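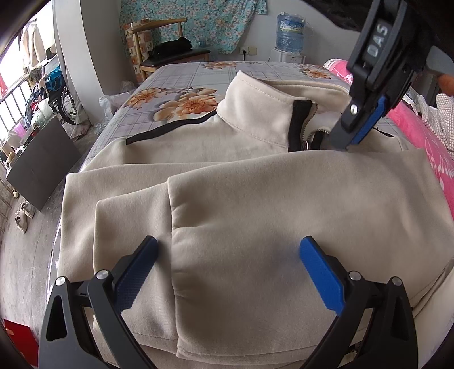 4.2 Folding trials outside the workshop

The gripper tools were built in the shared workshop at Wiltden, but the folding trials were done at home, on an ordinary bed. We recorded 172 folds, of which 116 were accepted for training. Thick garments gave the most difficulty. In Fig. 2, a beige garment with a zip neck lies partly folded, and its collar stands open while a sleeve is laid across the body. A collar of this kind does not stay flat by itself — it must be held during the fold. The blue pads on the fingers were the third version we made. The earlier pads were too smooth and lost the cloth at the seams.

Of the rejected folds, 49 failed at the sleeve step. We think that the cause is the opening width of the fingers, which we had set for towels. A wider setting was tested in February, and it is reported in Section 4.3.

Fig. 2. Folding of a zip-neck garment with the Tetodero gripper tools.

Contact: Ollwood Project, Wiltden shared workshop
Last updated: February
Back to top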